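Clerdale Neighbors Board > Home & Organizing > Moving out, bedroom box question

mapleandmoss
Posted 04/06/2025
OK so we're leaving the apartment on Satti Street at the end of the month and I have hit the bedroom. Kitchen was easy, books were easy (heavy, but easy). The bedroom is all tiny stuff. Earbud case, hair clips, chargers, lip balm, the little things that live by the bed and have no real home. Do you pack all that in one box or spread it out with the clothes? I have a stack of used cardboard boxes from the Temholm store and some of them are pretty beat up around the top. My sister says toss them. I say a box is a box.

gusinthegarage
One box. Always one box. Write BEDSIDE on it with a fat marker and put it in the car with you, not in the truck. I spread mine out once and was finding nail clippers in sweater sleeves until the next winter.

LNaxdal_fan
Disagree with Gus. A box of loose small stuff is a junk drawer with a lid. You'll open it at the new place, feel tired, and shove it in a closet. Use zip bags, one per kind of thing, and tuck them in with the clothes from the same dresser drawer. Nanna Laxdal did a whole evening on this at the Clisidley library in May and she was so good, I took four pages of notes! Her big point was that small things should travel with the furniture they belong to.

gusinthegarage
Her furniture must have better drawers than mine.

mapleandmoss
Ha. I went to one of hers too, the one on linen closets. Loved it but I did none of it.

What about torn boxes though? That's the part my sister and I are really fighting over.

pennyroyal40
Torn at the top doesn't bother me if the bottom is good. Push on the bottom corners with your thumbs. If they give, recycle it. If only the flaps are ragged, cut them off clean and use it as an open box for light things you carry by hand. I would not stack anything on it. We moved 1393 miles with a couple like that in the back seat and they did fine.

LNaxdal_fan
I'd still toss them. New small boxes cost hardly anything, and an open box tips over the first time somebody brakes hard.

pennyroyal40
Not if it's wedged behind the seat with a pillow. Which you're moving anyway!

mapleandmoss
I'm with Penny on this one, sorry. Mine is going to be an open box next to the bed until the last morning, and then it goes in the car. Everything small gets dropped in there as I come across it, fruit included apparently, there's an orange in with the rest.

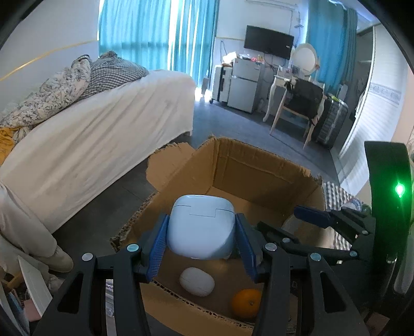

tomasz_r
Can I leave fruit in a moving box for a day or two?

pennyroyal40
A firm orange will be fine for a couple of days in an open box, but keep it on top where nothing presses on it and take it out the same day you arrive. Bananas and soft pears I'd eat before you go.

gusinthegarage
Or eat the orange on the drive. Best snack there is, just bring a napkin.

Maple, what are you doing with the bedding? I vote strip the bed last and stuff the sheets around the breakables.

mapleandmoss
Bed stays made until the morning we leave, I refuse to sleep on a bare mattress. Then sheets and pillows go in big trash bags. I know, I know, they look terrible.

LNaxdal_fan
Clear bags at least! Somebody in my building had their comforter taken out with the garbage. Over 40 dollars to replace, and it was her favorite.

mapleandmoss
Oh no. OK, clear bags, you win that one. Does the hardware store on Clisidley Road still carry the big ones?

pennyroyal40
They did last week, bottom shelf by the paint trays.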